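Capítulo 4
La mesa y la caja: aprender a ordenar lo pequeño

Yesenia Ñahui y Segundo Paucar

Al terminar este capítulo sabrás elegir una superficie de trabajo, decidir qué se queda en ella y qué se va al fondo, y reconocer cuándo una caja pequeña te ayuda a ordenar y cuándo solo esconde el desorden.

Empezamos por la mesa, y lo hacemos con muchas ganas, porque es nuestro tema favorito de todo el libro. En los capítulos anteriores hablamos de armarios, estantes y cajones, muebles que guardan cosas. La mesa hace otro trabajo: sobre ella las cosas se miran, se comparan, se abren y se cierran. Una mesa clara y lisa ayuda muchísimo, porque cualquier objeto menudo (un botón, una llave, la tapa de un bolígrafo) destaca enseguida sobre ella. En el taller de Pirkance, donde nació buena parte de este curso, la primera práctica consiste en despejar el centro del tablero y dejar en él una sola caja. ¡Parece poca cosa y cambia toda la tarde!
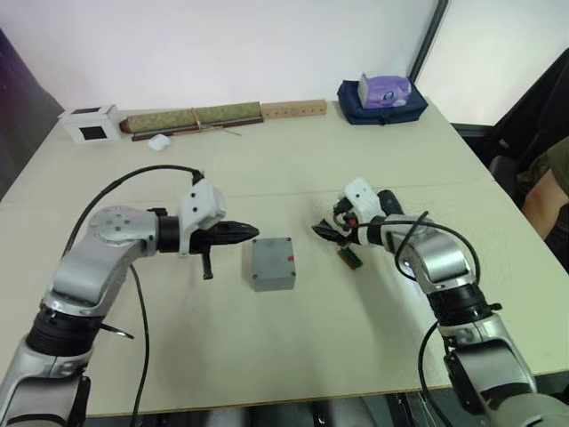 Figura 4.1. Tablero de color crema con el centro reservado para la caja.

Llamaremos zona activa a la parte de la mesa que alcanzas sin levantarte ni estirar la espalda. En ella debe estar lo que tienes entre manos y casi nada más. El resto del tablero es la zona de espera. La frontera entre las dos no hace falta pintarla; a veces basta una junta del propio mueble, o una regla apoyada durante los primeros días, hasta que la mano se acostumbra.

El ejercicio de apertura dura 15 minutos. Escoge una mesa de tu casa o del aula, retira todo lo que haya encima y limpia la superficie. Después devuelve los objetos de uno en uno, diciendo en voz alta para qué sirve cada cual. Si dudas, el objeto va a la zona de espera. Segundo lo ha repetido con grupos de todas las edades y disfruta siempre del mismo momento: cuando alguien levanta una cosa, se queda callado y se echa a reír.
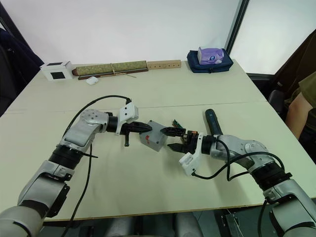

Tiempo de lectura de la sección 4.1: 13 minutos

4.1 El borde del fondo

Toda mesa pegada a una pared acaba teniendo una hilera. En la figura 4.2, el estuche alargado de tela verde oliva, el bloque de madera clara con agujeros y la funda azul marino con la caja morada de pañuelos están alineados al fondo, lejos de la caja gris. Nos encanta esa disposición – se lee de izquierda a derecha, como un renglón.

La hilera funciona mientras sea baja y corta. Cuando aparece una segunda fila delante, conviene detenerse: lo que queda detrás se olvida pronto. Los objetos muy pequeños son los que antes se adelantan, así que busca para ellos un recipiente propio.

Y con esto llegamos a la caja. Una caja en forma de cubo cabe en la mano, se gira con facilidad y permite observar sus caras una por una. Antes de llenarla, prueba a contestar en tu cuaderno:

¿Qué familia de objetos va a guardar?
¿Podrás reconocerla por fuera?
¿Dónde vivirá cuando no la uses?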